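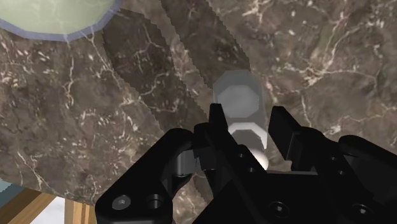 Hanrahan Opens New Stone and Tableware Showroom in Bikau

BIKAU, 14th November. Hanrahan, the family company which supplies stone countertops and tableware to homes and small restaurants, has opened its second showroom in the old wool store at 311 Tellen Street. The showroom is open to the public and to trade customers, and no appointment is needed.

The new place has two floors. On the ground floor visitors find full-size slabs of marble, granite and slate, standing in racks so they can be seen from both sides. The upper floor is for tableware and has three kitchen corners where a customer can put plates, bowls and cups on different stones and look at them together.

"Many people choose the countertop from a sample which is the size of a playing card," said Daithí Cronin, managing director of Hanrahan. "Then the stone comes to the house and they are surprised. A marble with strong veins is never the same in two places. We want that people see the whole slab, and that they stay with it as long as they like. There is coffee."

The collection has 345 stones and finishes in total. Dark marbles take a larger part than before. According to the company, requests for brown and dark green stone have grown steadily since last February, while the demand for plain white has become smaller. Customers who choose a dark stone often ask for plates in soft colors, and for this reason the tableware floor is arranged by color and not by maker.

Together with the opening, Hanrahan presents the Ruvik line, its first own tableware. Ruvik was designed by Fiachra Lynch, who worked before in a small pottery and joined the company two years ago. The line has four shapes: a dinner plate, a side plate, a deep bowl and a serving dish. Every shape is made in six glazes, each with a rim in a second color.

"I made the first plates for my own table, and the rim was too wide," said Fiachra Lynch. "It took the whole winter to find the right one. On a stone with much pattern the plate needs a quiet middle and a clear line at the side. I tested them mostly on brown marble, because this is the stone I had at home."

All pieces of the Ruvik line can go in the dishwasher. The company does not recommend them for the oven. Single pieces are sold from the first day, so a broken plate can be replaced without buying a new set.

The showroom also offers a care service for marble owners. Visitors can bring a photo of a stain or a scratch and receive advice from the workshop free of charge. If the stone must be polished again, a worker comes to the house to measure and to give a price in writing. The service covers stones bought from other suppliers too.

Slab orders are cut in the company's workshop behind the showroom. Usual delivery time is some 4 weeks after measuring. Smaller pieces, such as pastry boards and window sills, are cut from remaining stone and sold at a lower price on the ground floor.

The first Hanrahan showroom, at 303 Harbor Road, stays open with the same hours as before. Parking for customers in Bikau is in the yard and the entrance is from the back street.

Press contact: Hanrahan press office, 311 Tellen Street, Bikau. Samples of the Ruvik line can be lent to journalists on request.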